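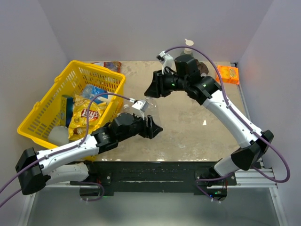
4. Collecting the Demonstrations

Abstract Methods Results References Previous Next

The examples used to train the Fluven policy were collected in November 2020 at the Tretonau lab. We chose grocery handling as the task because it mixes items that hold their shape with items that do not. Chips, bottles, boxes and cups were placed in and next to a yellow plastic shopping basket, and the two arms were driven by a person through a pair of hand controllers. Each arm carries a parallel gripper and its own camera. A fixed camera covers the workspace as a whole.

One episode is one instruction carried out from start to finish, such as "put the bottle in the basket" or "take out the chips." The operator reads the instruction from a screen, moves the arms, and presses a pedal at the end. We recorded joint positions, gripper opening and all camera streams on a shared clock. Episodes in which an item fell off the table were kept but marked, and they were left out of the training set used in Section 5.

Two operators recorded 2,751 episodes over 84 sessions. The object set had 21 items. Before each session the layout was changed by hand, following a printed sheet of starting positions. The basket was turned to a new angle and the items outside it were moved, so that the policy could not rely on a fixed background.

The wrist views vary far more than the fixed view. The gripper fingers stay at the lower corners while everything else shifts with the arm, and the other arm often crosses into view. Figure 4 gives an example in which the basket and its contents take up much of the left side and the opposite gripper is at center right.

Figure 4. Wrist camera view with the basket, several items and the second arm.

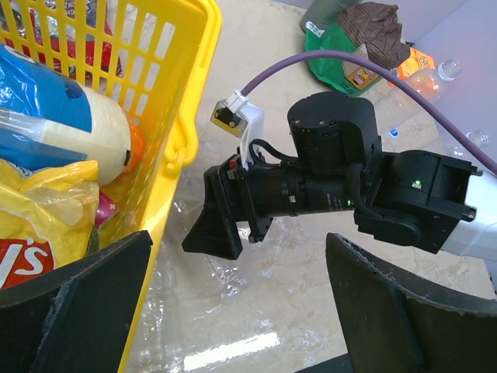
Annick Paquette, reading an early draft, objected that two operators are too few to separate the habits of a person from the demands of the task. We agree in part. The operators differed most in how they approached the basket, one from over the handle and the other from the open side. We did not balance the two styles, and the session logs released with the data list the operator for each episode.

Clear bottles needed more care than other items. The tabletop shows through the plastic, and glare moves across the shoulder of the bottle as the camera moves. We asked for upright grasps with one finger on each side, below the cap. In these views the printed cap is the easiest part to find, and Keegan Melnyk used it as the reference point when labeling grasp frames with the Jedaven tool.

Figure 5. Upright bottle between the gripper fingers, wrist camera.

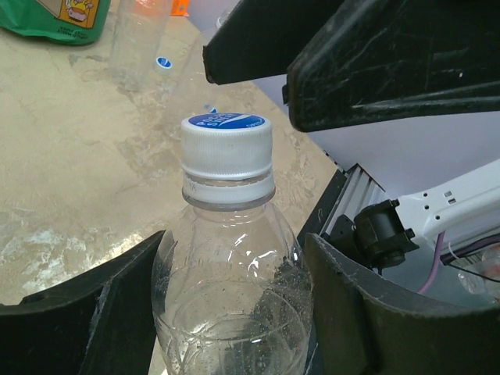 4.1 Filtering and Labels

Every episode was replayed once at double speed before it entered the set. The reviewer checked that the instruction matched the motion and that no stream had dropped out. Grasp and release times were then marked by hand. Where the reviewer and the operator disagreed on the release time, the later mark was used. The split between training and test data follows Lévesque's session rule, under which all episodes from one session stay on the same side of the split.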